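A Helping Hand for the Kitchen Table

There is a particular kind of parcel that makes a grown adult clear the table before supper is even finished, and the Elta starter kit is one of them. Zirkholm, the small firm behind it, sells it to schools, libraries and the sort of household where somebody is always taking the toaster apart. It has been on sale since spring, and by the first week of May we had one of our own to live with.

We kept it for 20 days, which is a good deal longer than we usually hold on to anything that needs its own power strip. In the box you get the arm, already put together down to the last joint, a clamp for the edge of a table, a wrist camera, and a spiral-bound book with six lessons in it. The book is a pleasure. Whoever wrote it has clearly sat beside a beginner or two, and it lets you make your mistakes in a sensible order.

Setting up took us an evening, and I will admit that two of those hours went on a cable I had pushed into the wrong socket. The software is called Clitula, and it is friendlier than its name. You guide the arm by hand through a motion, save it, play it back, and then spend a happy while fussing over the bits that came out crooked. My favorite lesson is the fourth, where you stop placing everything by hand and start using the wrist camera to find things. It asks for a plain tabletop and good light, and it is right to be strict about both - a patterned tablecloth gave us no end of trouble.

If you are choosing between this and the Sugawara kit, which costs a little more, the question is mostly one of patience. Sugawara's arm is quicker and quieter, and its manual assumes you already know what you are doing. Elta is slower, and I found I liked that, especially with younger people leaning in close to watch.
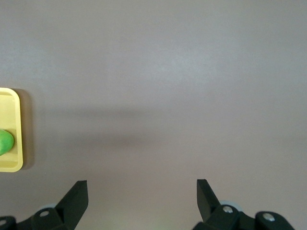 The wrist camera's view, with the gripper open and a green object in its yellow tray at left.

Some grumbles, then. The clamp is too shallow for a thick farmhouse table, so ours ended up on a borrowed desk. Clitula saves your work under a string of numbers unless you remember to name it, and I lost a perfectly good stacking routine that way. Zirkholm does answer its mail, though, and a replacement clamp with a deeper jaw is promised to anyone who writes in and asks for one. The book's sixth lesson could use a few more pages, too. I was just getting comfortable when it ended, and we have been making up our own exercises ever since.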